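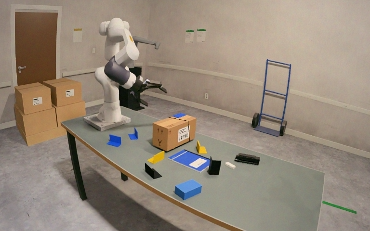 Subject: Re: Moving to Flilden, what to pack first?
Date: July 26, 2023

Hello all,

Thank you for the many answers. I reply below to one of them, because I made the same move two years ago and I remember it well.

> We have 32 boxes of books and the Sanier van takes only what is
> under 23 kilos each. Should I buy smaller boxes, or mix the books
> with clothes? Also, does the landlord in Flilden let you bring
> things before the contract starts?

I would mix. Small boxes are dear in the shops, and when you have many of them the stairs become very long. Put the books flat at the bottom, one layer or two, and then jumpers and towels on top. Please weigh one full box on the bathroom scales before you close the others. My first one was too heavy and I had to open it again, with all the tape.
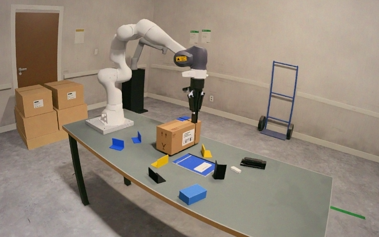

For the tape, I used the brown paper kind from Zaki. It holds well on clean cardboard but badly on old boxes which have already had tape on them. On those I put string also, both ways round.

About the landlord I can't say for everybody. Mine allowed me to use the cellar from the last week of August, but I had to ask in writing and pay a deposit of 100 euros, which I got back. The cellar was damp, so I would not leave books there - kitchen things are fine.

One more question from my side. Does somebody know if Riltura still collects empty boxes from the house? Their page gives a telephone number, but I tried it on two mornings and there was no answer. I have a pile behind the door and I would be glad to give it to the person who is moving, if Riltura does not want it.

With kind regards from the third floor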